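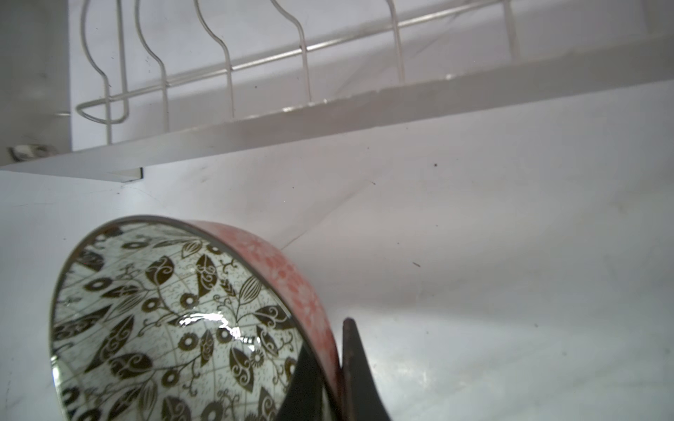 pelican_flats replied:
We did Erkton to Drira two years ago and I'd say go in September if the job will let you. The heat hasn't set in yet, the rentals turn over then, and you get a couple of months to find your feet before summer. We arrived in the middle of January and spent the first fortnight sitting under the air con with the curtains shut.

What are you doing about furniture? That was the part we got wrong.

gravelroad replied:
Haven't decided. Penner quoted us $3,520 door to door for a 3 bedroom house, with a $500 deposit. It's 1,000 km so I expected it to be dear, but it's more than I'd budgeted. My partner wants to sell the lot and start again up there.

For those who missed my first post: we've been in Erkton nine years, both grew up in Drira, and I've been offered a position back there. I like it here. I like the ocean and being able to walk to work. But our parents are getting on and every visit home gets harder to leave.

twobobwatch replied:
Don't sell the lot. There is one furniture shop in Drira and it knows it's the only one. The second-hand market is thin too, because people there hang on to things until they fall apart. We sold a perfectly good fridge in Erkton for next to nothing and paid full price for a worse one.

Keep the whitegoods, the beds and anything made of real timber. Sell the flat pack.

pelican_flats replied:
Agree on the fridge, disagree on the rest. Half of what we moved didn't suit the house. Drira houses have big kitchens and tiny bedrooms, and our bed frame had to live in the shed. See the place first, then decide what goes on the truck.

murden_turnoff replied:
I'll be the one to say it. Have you thought about whether you want to live in Drira, or whether you want to visit more often? I went back to my home town for family reasons and lasted eighteen months. The place I remembered had mostly moved away. My school friends were gone, the pool had closed, and I was driving to Murden for a decent coffee and a dentist.

I'm not saying don't. I'm saying rent out your Erkton place for a year before you sell it.

gravelroad replied:
We rent, so there's nothing to sell. That makes it easier to leave and harder to come back. Rents here have gone up a lot since we signed and we'd never get this place again at the same price.

I take the point about friends. I've got two left in Drira and one of them is my cousin.

twobobwatch replied:
Two is plenty to start with. We had none and it was fine after the first winter. Join something. I joined the tennis club and I can't play tennis.

I think murden_turnoff is being a bit hard on the place. The pool reopened, there's a bakery that does good coffee now, and the dentist comes up from Murden on alternate weeks. You book well ahead, but you don't have to drive.

murden_turnoff replied:
Fair enough, I haven't been back in a while. I stand by the rest. Small towns are good if you have a reason to be there and hard work if you don't. Family is a reason, but make sure both of you feel it. In our case only one of us did.

kettleandsons replied:
Coming at this from the other side. I left Drira for Erkton at nineteen and have had the same argument with myself every Christmas since. I go back, the sky is enormous, Mum's garden is going mad, and I start looking at house prices. Then I get home, swim before breakfast and forget about it until the next trip. I've decided I'm allowed to miss it without living there.

On the practical side, get a second quote. Penner moved my sister and were fine, on time and nothing broken, but they charge extra if the truck can't park within a certain distance of the door. Ask what the distance is and get it in writing.
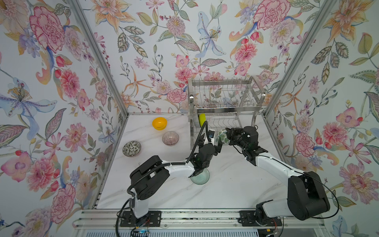

Re: Getting from Erkton to Drira with a dog and two cars

gravelroad wrote:
Splitting this off, as the other one was getting long. Assuming we go, we'd take both cars. Is it better to do it in one day or stop at Murden overnight? The dog is old and doesn't love the car.

pelican_flats replied:
Stop at Murden. The caravan park takes dogs in the cabins at the back, ring first. The last stretch after the Murden turnoff is bad for roos at dusk and you don't want to be doing it tired.

twobobwatch replied:
We've always done it in one go, leaving at four in the morning and swapping drivers. You can't swap if you're in two cars though, so in your case I'd stop.

murden_turnoff replied:
Put one car on the truck. Some companies will do it and with fuel the way it is you may come out close to even. Then you can share the driving and one of you can sit in the back with the dog.

gravelroad replied:
Hadn't thought of that. I'll ask Penner when I ring about the parking distance.

We talked it over last night and we're leaning towards going, with the proviso that we look at it again after a year. My partner has agreed to keep the fridge. The bed is still under discussion.

kettleandsons replied:
Good luck with it. Fill up at Murden whatever the gauge says, the servo further on shuts early.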